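Waltard Community Help > Water Treatment > Softeners and Filters

Softener regenerating every other night, resin or valve?

Jarmila Koubek
Posted 2026-04-04

We have a Waltard single-tank softener in the basement, metered valve, installed by the previous owners. We're on a private well. The hardness at the raw tap tested at 26 grains per gallon when we moved in, and the iron was low enough that the lab didn't comment on it. There is a Šimek sediment cartridge ahead of the softener and nothing after it.

Until November it regenerated once every 6 days, which matched our water use. Then it went to every four days, and now it's every other night. I haven't changed the settings. Salt use has gone up to match, and I'm tired of carrying bags down the stairs.

What I've checked so far:

The hardness number in the controller is still 26.
The clock is right, and regeneration is set for 2 a.m.
The brine tank has water in it and the salt isn't bridged. I pushed a broom handle down to the bottom.
The sediment cartridge was replaced last month.
The bypass is fully in the service position.

The softened water tests soft with the drop kit the morning after a regeneration. By the second evening it's at 5 grains, so the unit isn't regenerating for no reason. It seems to be running out early.

A dealer in Polness quoted me for a whole new system over the phone without asking for a water test. I would like to know whether this is the resin, the valve, or something I set wrong before I spend that kind of money. I do most repairs myself and have a bench to take the valve apart on if it comes to that.

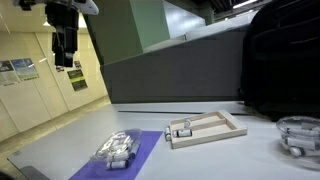 Bench area, Saturday morning

The tank is 10 inches across and 54 inches tall if that helps. I don't know how old the resin is.

Doug_in_the_basement

Sounds like bad resin. Same thing happened to mine and I changed it out. You need a funnel, a shop vac and a garden hose and it takes an afternoon. Cover the top of the riser tube with tape before you pour or you'll get beads down it and they end up in your faucets. Buy the good resin, not the cheap stuff.

wellwater_retired

I'd hold off on the resin until you have gone through a few things. I serviced softeners for a living and most of the ones I was told needed resin did not.

Start with how much water is going through it. A metered valve counts gallons. If it's regenerating three times as often on the same settings, either three times the water is going through the meter or something has changed in how the controller works out its capacity. On most metered heads you can call up the flow rate on the display. Shut off every faucet and appliance in the house and look at it. It should read zero. If it doesn't, you have a leak downstream, and it's usually a toilet flapper. A toilet can run quietly for months. Put food coloring in the tank and wait half an hour. Very small leaks may be below what the meter can register, so watch the dial on your main water meter too if the well line has one.

If the flow is zero with everything off, write down the gallons used each day for a week. That tells you what the household uses, and then you can do the arithmetic. Your tank size normally holds 1.5 cubic feet of resin. At a medium salt dose that gives you a usable capacity in the low thirty thousands of grains. Divide by 26 and you get the gallons between regenerations, less whatever reserve the controller keeps. If your count is well under that at the point when the water turns hard, the bed isn't getting its full charge.

Retest the raw water as well. Yours was tested when you moved in and you don't say how long ago that was. Wells change, especially after a dry year. Take the sample ahead of the softener and after letting the tap run for ten minutes. Check iron at the same time. Dissolved iron coats the beads and takes away capacity slowly, and a clear glass of water doesn't rule it out.

Next is the brine draw. This is where I would put my money. Start a manual regeneration, let it get to the brine step, and pull the brine line off at the tank. Put your finger over the end. You should feel a steady suction. If it's weak, the injector or its screen is plugged. On the Waltard heads it's behind a small cap held by two screws on the side of the valve. Put the unit in bypass and relieve the pressure before you touch it. Clean the injector with a wooden toothpick and warm water. Don't use wire, it will enlarge the hole. A partly plugged injector fits what you describe: the softener still makes soft water, but the bed only gets part of its salt and runs out early.

Mark the water level in the brine tank with tape before and after, too. If the level hardly drops during the brine step, you have your answer.
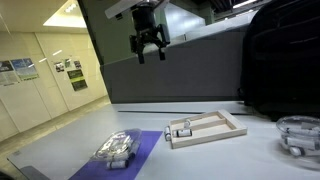

Does the water level in the brine tank need to be above the salt?
It's normal for the water to sit below the top of the salt. The controller puts in a measured amount and the salt dissolves into it from the bottom. If you see water standing well above the salt, either the tank is due for more salt or the unit isn't drawing the brine out.

If the injector is clean and the suction is good, look at the seals and spacers next. Worn seals let raw water slip past the bed. One sign is water that tests a grain or two hard even right after regeneration. You said yours tests soft the next morning, so I'd put that lower on the list. A kit isn't expensive, but you need the puller tool or you'll be fighting with it.

Only after all that would I blame the resin. Ordinary resin on well water with no chlorine lasts a long time. If it turns out to be iron, try a resin cleaner first. Follow the amount on the label and run a full regeneration right afterward with nobody using water.

Jarmila Koubek

Thank you both. The display showed zero flow with everything shut off, and the food coloring stayed in the tanks in both bathrooms. I'll do the suction test tomorrow morning and mark the level. I've also picked up a bottle for a new raw water sample.

T. Rasco

One thing to add. If you have a Sanetti drain line fitting like we do, check that the drain hose isn't kinked behind the tank. Slow drain means weak brine draw, because the injector needs the flow. Ours was pinched where it went over a pipe and it took me 81 days and two bottles of resin cleaner to find it.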